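The robotics club at Gostbridge has 15 members and one rule about snacks, widely ignored. Its captain, a junior, describes this year's project as "teaching by showing off."

"You hold the grippers yourself and do the job over and over," she says. "We wanted 1,000 good runs by January. We have 59. I would call that a start - our adviser calls it something else."
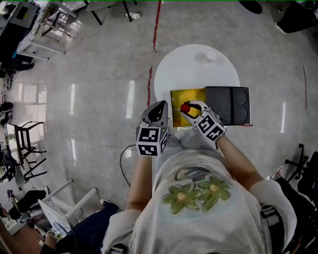

The hard part, she says, is being boring enough. "If you get fancy with your wrists, the robot learns fancy. Our best person is the one who never looks excited." The team from Briggs, their usual rival, is said to be past 23 different tasks. She doubts it.

"They told us that at the Skimness meet, right before they lost."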